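How is a clean sheet credited when two keepers play in the same match?

Deepika Varghese
I keep the stats for our club, Tovar, in the Presteck league. In May our first keeper came off at half-time with the score 0-0 and the sub played the rest. We won 2-0. The league site gives the clean sheet to the sub only. Our own sheet gives it to both, and now the season totals don't match. The first keeper is on 86 career appearances and wants it sorted before the club handbook is printed. He has played 2,792 minutes over the last two seasons, so he isn't short of game time, he just wants the right number. Which version should I print? 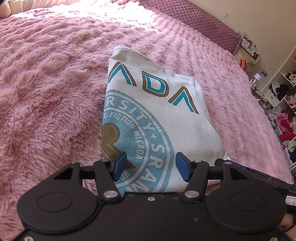 White shirt, folded, with part of the print showing.

Sudheer Pinto
Depends on the league. Some only count it if the keeper plays the full match, some have a minimum number of minutes, some give it to whoever was on at the final whistle. Ask Presteck what theirs is. The team gets a clean sheet either way.

Nandini Acharya
Sudheer is right that there's no single rule. I did this job for Nirell for a few years and we had the same argument over a keeper who went off injured after 238 minutes of the season. What worked was keeping two columns, one for "team clean sheets while in goal" and one for "league credited clean sheets". Put a note at the bottom of the page saying what each one means. Don't change the league number in your handbook even if you think it's wrong – people will compare the two and write to you.

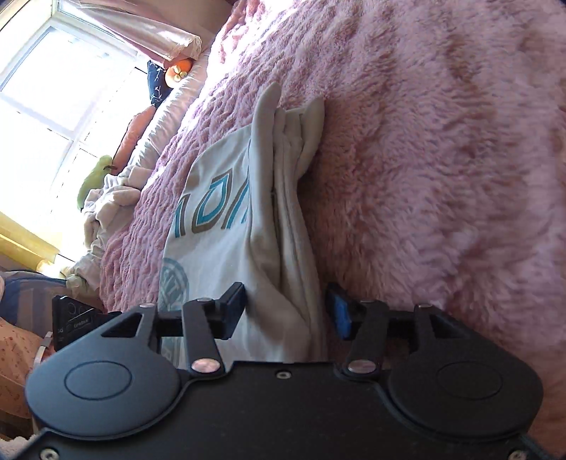

The other thing to check is the match report the referee signed. If the substitution was entered against the wrong minute, the site may have worked out the credit from that, and the league office can fix it if you send them the team sheet. Do it before anything goes to the printer. The same goes for shirts, if your club puts season totals on them. With a white T-shirt like the one above, folded and pinched between the two jaw pads, a wrong number in dark print can't be covered up afterwards, and you end up paying for a second one. Ours did that once with an appearance total.

Mandla Molefe
Give it to both. He didn't let one in, did he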